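The Case for a Worse Waiting Room

My dentist in Banthorpe has remodeled. The old waiting room had a fish tank, a radiator that knocked, and a stack of magazines in which celebrities announced engagements that had since ended in court. I loved it. You could sit there for 71 minutes and feel that time was being wasted in good faith.

The new one has a screen. You check in on the screen, and the screen thanks you, and then a second screen plays a film about gums. The chairs came from a firm called Zoltell and seem to have been built for people whose knees bend the other way. The magazines are gone. I asked why and was told that patients prefer their phones, a thing patients have in common with everyone who has been left with no magazines.
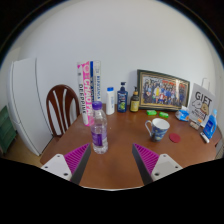
Page last changed in January

I have nothing against comfort. My objection is to being handled. A bad waiting room leaves you alone with your thoughts and a quiz on whether you are a Summer or an Autumn. A good one, by modern standards, wants to know how you are feeling about your wait so far, on a scale of five faces. I have only 2 feelings about any wait, and neither of them is on the faces.

The clinic over in Ploden went further and put in a coffee machine with a menu. I watched a grown man scroll through it, lose his place, start again, and get called in for his X-ray just as he reached the cups. He looked robbed.

Meanwhile the tire shop on Ngau Street still has a bench, a calendar and a jar of hard candy fused into one large candy. The man at the counter tells you it will be a while – and then it is a while. I got a flat in the fall and was almost pleased. I read half a paperback someone had left behind, and I still don't know who killed the bishop. My front tires are looking pretty thin, so I may find out.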